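From: Jarlath Ó Ceallaigh
To: members list
Date: 2026-02-27
Subject: Re: Zarkmont hang, looping files and the wall text

Replying to Chiến's message below and adding what came out of the site visit.

Chiến Thái wrote:

> Hi all,
>
> I've finished a rough cut of the three-channel version of Flondau.
> Each channel is a projected film laid over a painted panel, so the
> registration has to be close. On my studio wall I can get it to within
> the width of a brush line, but it drifts when the projector warms up.
>
> Questions before I commit:
>
> Can I have the long wall in the back room, or is that going to
> Jarlath's prints?
>
> Are we running from media players or from one computer? I exported
> for players and would like to leave it that way.
>
> Does the wall text need to list every material? Mine runs to a
> paragraph if I include the ground layers and the film stock.
>
> Also, somebody mentioned sound. The piece is silent, but I'd be
> unhappy next to something loud.
>
> Chiến

Taking these in order, with some other business mixed in.

The long wall is yours. My prints can go in the corridor between the front and back rooms, where the ceiling is lower and the light is flatter. They are small and people need to stand close to them anyway. I measured the long wall and it will take your panels with a gap between each pair, provided you're happy with the right-hand one finishing near the fire door. We can't hang anything on the door itself or on the trim around it. Zarkmont is strict about that and put it in the letter.

On drift: the back room has a steel beam across the ceiling, and the clamps we used for the Cronin show fit it. They hold better than the shelf brackets, and the projectors can be left on them overnight. I would let each one run for an hour before lining anything up, then check it again before we open. If the drift is the lens mount and it happens again at Zarkmont, we have one spare projector. It's a little dimmer than the others, so I'd put it on the center panel, where the paint is palest.

Media players, please. The single computer at the last show needed a restart on two evenings, and whoever was at the desk had to find the keyboard behind a false wall. If your files are already exported for players, leave them alone. Bring a second card with the same files on it and tape it to the back of the unit.

A note for everybody making a looping file: please put a few seconds of black at the start and none at the end. When the players restart together they show the first frame while they wait for each other, and a bright still on one screen with nothing on the others looks like a fault. Vistix, who are lending the players, asked for the files to be named with the artist's surname first and no spaces. Accents in file names have caused trouble on these units, mine included, so leave them out of the file name. They will of course be on the labels.

Wall text. You don't need every layer. I'd suggest this for yours:

Flondau
Oil and film projection on three panels
Silent, looped

If you want the film stock mentioned, it can go in the handout, where there is more room. The handout gives each person 51 words, not counting the title line. I know that is tight. It comes from fitting everybody on one folded sheet, and I'd sooner keep the sheet than go to a stapled booklet again. If you send more, I'll have to cut it, and you may not like what I cut.

On sound, the only piece with audio is in the front room, and it will be on headphones. There was talk of a speaker, but the room is all hard surfaces and it carried straight down the corridor when we tried it. So the back room will be quiet apart from the projector fans.

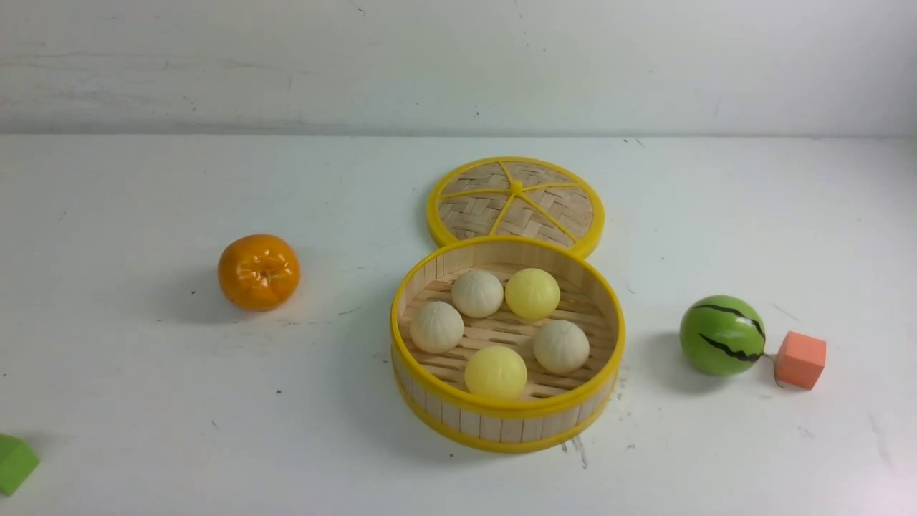 Lighting still needs a decision. The back room has a skylight with no blind. In June the sun comes across the floor until early evening, and that will wash out the left panel for most of the afternoon. We can cover the skylight with black cloth on a batten, as long as it comes down without leaving marks. I tried a piece of cloth folded double and it cut nearly all of the light. Single, it let through a gray glow that I quite liked, but I don't think it will help your piece. Chiến, would you come and look at both before I buy the full length? Any afternoon with sun will do.

The corridor has track lights, and two of them flicker. I've asked Zarkmont about replacements. If they don't come, I'll move the good ones toward the prints and leave the far end darker, as people will be walking into a dark room at that point anyway.

Labels will be white card, mounted at the same height throughout. For the back room they go outside on the corridor wall so we don't have to light them. Last time we had a clip lamp over each label and they spilled onto the work.

Insurance values: I have 31 works on the list and values for most of them. If you haven't sent yours, please give a figure for the physical object only. For projected pieces that means the panel or screen. The files aren't covered, so keep your own copies at home.

Transport. The van holds Chiến's panels upright if the passenger-side shelf comes out. They should go in last and come off first. Painted faces should be turned inward with glassine between them, and please no bubble wrap directly on the paint – the Cronin panels still have a pattern of little circles in one corner.

What I need from people now:

Chiến – final panel sizes including the depth of the frames, and whether the feet of the panels touch the floor or hang clear of it.

Everybody – label text in the body of an email, no attachments.

Anyone with a long HDMI cable that has been tested recently – please tell me the length. We are short for the center projector and I don't want to join two together over the doorway.

I'll send a revised floor plan once the panel sizes are in. The one that went out earlier has the fire door on the wrong side, so please don't work from it.

Jarlath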